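This site uses cookies to remember your list settings. Accept | Manage

Re: [castumbridge-makers] Oil or wax for pale tops?

From: Saadet Kocabaş

Eustaquio Bermúdez wrote:
> I have a pale table top to finish before February and can't decide
> between oil and hard wax. The last one I oiled went the colour of
> weak tea within a year. It will be used for meals every day. Also,
> does anyone still buy from Tapia, or have they stopped posting tins?

Eustaquio,

I'd go with the wax. Boiled linseed will yellow on anything pale, and the Danish oils I've tried did much the same, only slower. Two thin coats, left overnight between, cut back with a grey pad. Don't go finer than 200 grit beforehand or the wax has little to hold on to.

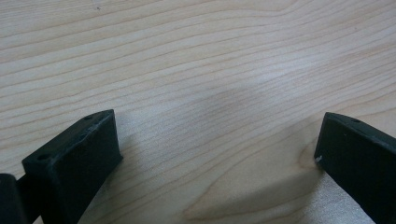
Pale top, grain running lengthways with some looping.

Water-based varnish keeps the colour best of all, but it is a pain to patch. With wax you can rub out a ring mark and redo that bit on the same evening – I do my kitchen table most winters.

Tapia do still post, though only the small tins. Natalia Orozco gets hers from the shop in Vullumness and might pick one up for you if you ask her off list.

Try it on the underside first and leave it by a window for a week or two.

Saadet

castumbridge-makers | Message 367 | Contact the list owner | Back to top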